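诺达尔桌面操作规程

诺达尔桌面操作规程(原名 Norðdahl,中文资料中有时直接写作“Norðdahl 规程”)是一套关于双臂机器人在桌面上取放餐具、食物和小型家居物品的良好做法文件。它同时适用于仿真环境和实体工作台,主要供从事机器人示教、数据录制和策略评测的小型实验室使用。规程不是国家标准,也不具有法律效力,采用与否由各单位自行决定。文件的现行版本为第2版,正文分为11章,另有一个术语附录。

名称

“Norðdahl”一名取自起草小组最初借用的一座办公楼。楼名本身来自一个姓氏,与规程的内容没有关系。早期草稿的封面上写的是“桌面任务共同约定”,后来因为各方在邮件里都习惯说“在 Norðdahl 讨论的那份文件”,这个名字就保留下来了。中文译名“诺达尔”是译者根据发音选定的,也有人译为“诺尔达尔”,两种写法在中文文献里都可以见到。

历史

规程的起草由西勒·思拉斯塔多蒂尔(Sille Þrastardóttir)发起。她当时负责一个名为 Piko 的仿真平台,平台的用户来自几所不同的学校。用户提交的录制数据在格式上是一致的,但是在做法上差别很大:有的人从手臂的固定初始姿态开始录,有的人从任意姿态开始录;有的人把物体掉落算作失败,有的人重新拾起以后仍然算作成功。把这些数据放在一起训练以后,结果很难解释。

第一份草稿只有四页,内容限于起始姿态、结束条件和命名方法。埃亚·拉文(Ea Ravn)随后加入,补写了关于食物类物体和易碎餐具的部分。亚尔蒂·托夫特(Hjalti Toft)负责实体工作台的章节,他坚持认为仿真和实体必须使用同一套术语,否则两边的人互相读不懂对方的记录。这个意见后来成为规程的基本原则之一。

第1版公布以后,起草小组收到书面意见437条。其中相当大的一部分涉及同一个问题,即“放置完成”应当怎样判定。第2版对此作了重写,并于2022-11-12公布。第1版同时停止维护,但是已经按照第1版录制的数据不要求重新标注,只需要在说明文件中写明版本。

适用范围

规程适用于固定安装的双臂系统,末端可以是两指夹爪、多指手,也可以左右不同。移动底盘、单臂系统和人机共同操作同一物体的情况不在范围之内。关于人员进入工作区的安全要求,规程明确表示不作规定,使用者应当遵守所在地区的机械安全法规以及设备制造商的说明。

物体方面,规程涉及盘、碗、杯、容器、餐垫一类的家居用品,以及形状比较稳定的食物,例如面包和水果。液体、粉末和会明显变形的织物暂时没有包括进来。起草小组曾经讨论过是否加入折叠餐巾的任务,最后决定留到以后的版本处理。

场景布置

第3章规定了开始录制以前桌面应当如何布置。章中把桌上的物体分为三类:任务物体、目标物体和背景物体。以“把面包放到盘子里”这个任务为例,面包是任务物体,盘子是目标物体,其余的都是背景物体。背景物体可以存在,而且规程鼓励它们存在,因为只有一个盘子和一个面包的桌面与实际使用的环境相差太远。但是背景物体在一次录制当中不应当被移动,除非任务说明里写了允许移动。

关于背景物体的种类,规程建议至少包含一件外形与目标物体相近的物品,例如目标是盘子的时候,桌上另外放一只浅碗。这样在评测时可以区分策略是真正认出了目标,还是仅仅把物体放到了最近的圆形物上。带有图案的盘子可以使用,不过图案应当在资产清单里单独登记,因为它会影响视觉模型的识别结果。
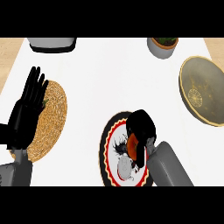

不参与当前任务的一侧手臂怎样处理,是使用者经常提出的问题。第1版要求它退回到桌面以外的停放位置。第2版放宽了这一条,允许闲置的手臂停在桌面上方,条件有两个:它不与任何物体接触,并且它的姿态在录制开始和结束时都被写入记录。放宽的原因是,许多双臂任务会在左右手之间切换,如果每一步都要求退回,录制时间会变得很长,而且产生大量没有意义的往返动作。

闲置的手如果是多指手,规程建议保持张开。握拳的姿态虽然占用空间较小,但是下一步开始时需要先打开,容易碰到附近的物体。闲置的手遮挡了背景物体的情况是允许的;遮挡任务物体或者目标物体的情况应当在备注栏注明,由使用数据的人决定是否保留。

抓取与搬运

第4章讨论抓取。规程没有规定必须使用哪一种抓取姿态,只给出了几项应当避免的做法。首先,对于表面较软的食物,夹爪不应当闭合到力的上限。在仿真中,刚体模型不会显示出压扁的结果,所以操作者容易忽视这个问题;同样的轨迹搬到实体上,面包就可能被夹坏。因此规程要求仿真环境也记录夹爪的接触力,并且按照实体物体的允许值来检查。其次,不应当用推到桌边的方法来获得抓取空间,除非任务本身就是练习这种技巧。

搬运过程中,物体应当从背景物体的上方或旁边通过,保留足够的间隙。间隙的数值由各单位根据手臂的精度自行确定,但是一旦确定,在同一个数据集里面不得更改。托夫特在为这一章写的说明中提到,他更希望看到一个偏大但是始终一致的数值,也不希望看到每天都在调整的“最佳值”。

双手交接的情况在第5章另有规定。交接时,接收的一方必须先形成稳定接触,给出的一方才可以松开。两个动作之间应当有可以辨认的停顿。在逐帧标注时,这个停顿单独成为一段,标签为“共同持有”。

放置与完成判定

放置的判定是第2版改动最多的部分。按照现行文本,一次放置要同时满足以下条件才算完成:物体由目标物体支撑,夹爪已经张开并且离开物体,物体在规定的观察时间内没有继续移动。三个条件缺少任何一个,都应当记为“未完成”。

对于盘子,规程补充说明,物体的底面中心应当落在盘子的内圈。落在盘沿上的,即使没有滑下来,也记为“偏放”,在统计时单独列出。有意见认为这个要求过于严格,因为日常生活中没有人介意面包稍微靠近盘沿。起草小组的答复是,偏放并不等于失败,单独列出的目的是让使用者自己选择是否把它算进成功率。

物体仍然被夹在夹爪中、悬在盘子上方的时候,无论距离多么近,都只属于“对准”阶段。第1版没有区分“对准”和“放置”,结果有一部分单位在夹爪还没有张开时就结束了录制。用这些数据训练出来的策略,往往会把物体带到盘子上方以后停住不动。

失败的记录

第7章要求保留失败的录制。失败的类型分为掉落、碰撞、错误目标、超时和中断。操作者在失败以后不得立即删除文件,而应当选择类型并且写一句简短的说明。说明可以用任何语言书写,但是类型名称必须使用附录中的英文代码。

如果物体掉落以后仍在桌面上,操作者可以继续并重新拾取。这样的录制标记为“带恢复的完成”,与一次成功的录制分开存放。拉文认为带恢复的录制对训练很有价值,所以规程特别提醒,不要为了让成功率好看而把它们去掉。

仿真与实体的对应

规程要求仿真场景中的每一件物体都有一张资产卡,写明尺寸、质量、摩擦系数以及这些数值的来源。数值来自测量的,写“测量”;来自估计的,写“估计”;直接使用软件默认值的,也要如实写出来。起草小组在第2版的前言里承认,大部分资产卡上写的仍然是“估计”,这一点短时间内不容易改变。

外观方面,仿真中的光照和阴影可以简化,但是简化的程度应当在一个数据集里保持一致。相机的位置和视角需要登记。画面上下如有填充的黑边,应当注明它是在渲染时产生的还是在后期加上去的,使用者在裁剪时需要知道这个信息。

斯特鲁安·福赛思(Struan Forsyth)为规程编写了一个检查工具,名为 Lonora。它读取录制文件,检查起始姿态、阶段标签和资产卡是否齐全,然后输出一份报告。工具不能判断动作的好坏,它只检查记录是否完整。规程的正文没有要求必须使用 Lonora,人工检查同样有效。

采用情况

最早完整采用规程的单位是 Hosoten,这是一家制作餐厨类仿真资产的小公司。该公司在发布自己的桌面任务集时,按照第2版的草案整理了1,760段录制,并且把没有通过检查的部分也一起公开。整理工作由齐法·克耶(Dzifa Kyei)主持,十月份完成。她在随附的报告中写道,最花时间的工作是补写资产卡,其次是重新划分“对准”和“放置”两个阶段。报告还指出,不同的标注者对于“共同持有”从哪一帧开始意见不一,建议下一版给出图示。

Piko 平台从第2版公布起,把规程作为上传数据的默认格式。没有采用规程的数据仍然可以上传,但是会显示在另外一个目录中。

评价

对规程的批评主要集中在两个方面。第一种意见认为它偏重记录,对动作质量的规定太少。按照规程,一段动作缓慢、多次犹豫的录制,只要标签齐全,就可以通过。支持者则认为动作质量的标准因任务而不同,写进统一的文件里反而会造成限制。

第二种意见涉及工作量。对于只有一两个人的实验室来说,每段录制都填写备注和失败说明是一个不小的负担。起草小组为此提供了简化表格,只保留必填的项目。不过也有使用者反映,简化表格去掉了闲置手臂的姿态一栏,与第3章的要求不一致。这个问题已经列入勘误,处理办法是在该栏恢复以前,将姿态数据写在备注中。

术语的翻译

中文译本对几个术语的处理与其他文献不同。“gripper”统一译为“夹爪”,“hand”只用于多指的末端,译为“手”。“episode”译为“一段录制”,没有采用强化学习文献中常见的“回合”,因为规程也用于不涉及强化学习的场合。“placement”译为“放置”,“off-centre placement”译为“偏放”,后者是译者新造的词。译本与英文文本有出入时,以英文文本为准。

参见

双臂操作
遥操作示教
末端执行器
仿真到实体的迁移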